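Revision of November 11, 2018. This section replaces the handling rules issued in August and applies to all stations using the Tavitz two-finger tool.

## 4.2 Handling Flexible Parts

Flexible parts, such as silicone cases and sleeves, change shape under load. The operator shall follow the steps below in order.

1. Inspect both finger pads. Remove dust and residue with a dry cloth. Pads with loose screws shall not be used.
2. Enter part class 2 in the station log, together with the lot number.
3. Bring the part between the pads on edge, with its longer dimension upright. Do not grip a case across its open face.
4. Close the fingers slowly. Stop when the side wall begins to bow inward.
5. Check the position of cutouts and raised button covers against the part sheet. Pad contact on a button cover is recorded as a marking risk, code 363.

Note: A phone case is held edgewise, with the camera cutouts toward the top and the button covers along one side wall.

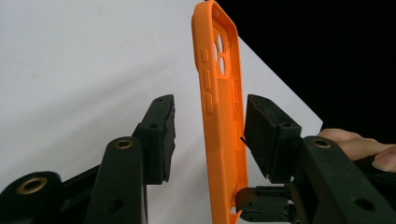 6. Hold the part for 20 seconds. If it slips or twists, open the fingers, support the part by hand and return to step 3.
7. Release the part over the tray and record the result.

**Caution:** Keep fingertips away from the hinge and linkage below the pads. On hand-held tools, grip the arm only on its outer side – never between the arms.

### 4.2.1 Pad Service

Pads are replaced after 2000 cycles, or sooner if a part shows marks. Both pads are replaced as a pair. Used pads are returned to the Nistor store in a labeled bag.

Requests to depart from this section shall be sent in writing to Florin Marinescu. Approved changes are entered in the station log before work resumes.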